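Home builds > Arms and manipulators > Teaching a two-armed build to tidy the sofa

Started by lilerley_shed

Evening all. Some of you will remember the two-armed thing I've been putting together in the back bedroom, the one that was going to fold tea towels and then mostly didn't. I've moved on to cushions. My wife's view is that a machine which could put the sofa straight before visitors arrive would have earned its space in the house, and I find that hard to argue with.

The plan is to show it the job by doing the job. I wear a camera on my head and a printed bracket on each wrist, strapped on, with the square black and white markers on the faces, and then I pick up cushions and put them down again until the kettle calls. Later on the software works out where each wrist was from the markers and matches that up with the camera view. So far I have 39 decent runs, and I'm aiming for 300 by the end of October.

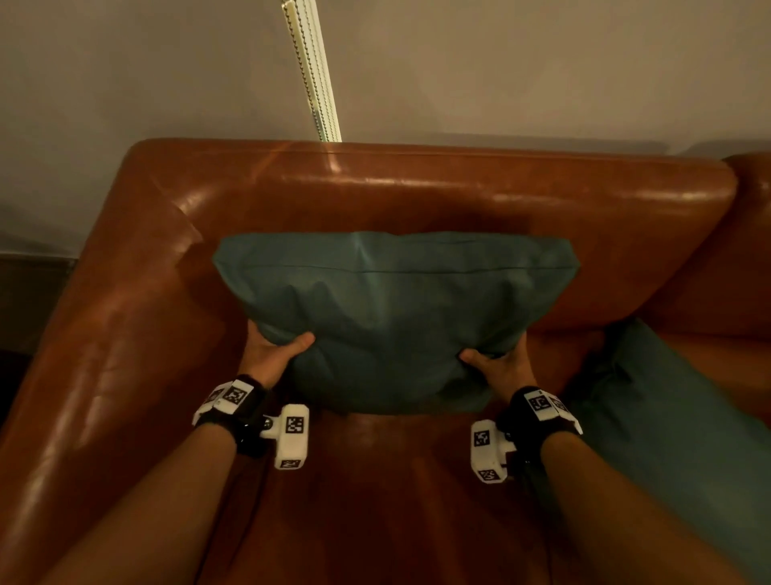
What I'm stuck on is the grip. I've been taking hold at the two bottom corners because that's how I'd do it without thinking, but the arms have fairly stubby grippers (two fingers each, printed, with a bit of bicycle inner tube glued on) and I do wonder whether I'm teaching them a hold they can't copy. A person's fingers go underneath and spread out, and mine do it whether I ask them to or not. Has anybody tried this with soft things?

Reply from riedl_and_rust

Lovely project, and do keep us posted! I did something similar with bath towels last winter and my answer is to stop using your hands the way you normally would. Tape your last three fingers down if you must. I made a pair of pincers out of salad tongs and wore the markers on those, and the runs were far easier for the arms to follow afterwards. You'll feel silly for an evening and then you won't notice.

Reply from Huguette Chauvin

I'm going to disagree with Riedl here, kindly I hope. Tongs are fine for a towel, which hangs, but a cushion is a fat springy thing and wants a squeeze from both sides. If you take it up in tongs you will be pinching a fold of the cover and the filling will slide about inside. I would keep the bare hands, with the thumbs in front and the fingers flat behind, and let the arms have wider pads to match. It is much easier to print a wider pad than to teach yourself to tidy a room with tongs.

My other worry is the leather. A shiny sofa throws bright patches all over the place, and my own marker software used to lose its mind near a polished table. Have you looked at how often it drops a marker?

Reply from lilerley_shed

Thank you both. Huguette, you're right about the shine, and I hadn't thought to check it properly until you asked. I went through a batch after supper and the drop-outs do come when I lean in low over the seat. Having markers on more than one face of each block helps a good deal, as there is usually one it can still read, but I've closed the blind for tonight's runs and I'll compare.

I also tried the grip you describe, thumbs on the front and fingers round the back, and it does feel more like something two stubby grippers might manage.
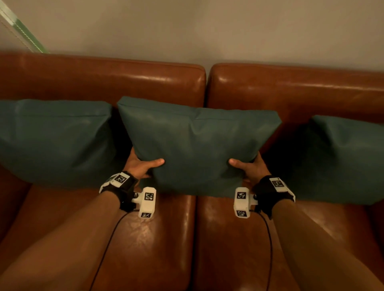 The cables are my other grumble. They run down from the wrists and I'm forever thinking about them when I should be thinking about cushions. I've tried tucking them up my sleeves, which was worse. A cable clip at the elbow is next, if I can find the bag of them I bought from Jatton — a bag of 400, so you'd think one would turn up.

Reply from Quentin Gautier

Elbow clip, yes, and leave yourself more slack above it than looks sensible. I used the Skonside ones with the soft lining and they stayed put through a whole afternoon.

On the grip I'm with Huguette, but I'd go further and say don't settle on one. Do some low, some halfway up the sides, some a bit crooked. If every run begins with a perfect hold, the arms won't have a clue what to do when they come in at a slant, and they will come in at a slant.

Reply from riedl_and_rust

I'll give way on the tongs for cushions, though not for towels! I don't agree with Quentin on mixing the grips so early, mind. With 39 runs you'd have a handful of each and not enough of any. Get one grip working first, even badly, and add the crooked ones after.

Reply from Quentin Gautier

Fair enough, though by the time one grip is working you've trained yourself into doing it neatly every time. I had to get my brother in to be untidy for me.

Reply from lilerley_shed

I think I'll do the next lot all with Huguette's hold and then start getting careless. My wife has offered to be the careless one, so I'll need to make the straps adjustable. Will post the drop-out figures with the blind closed once I've been through them.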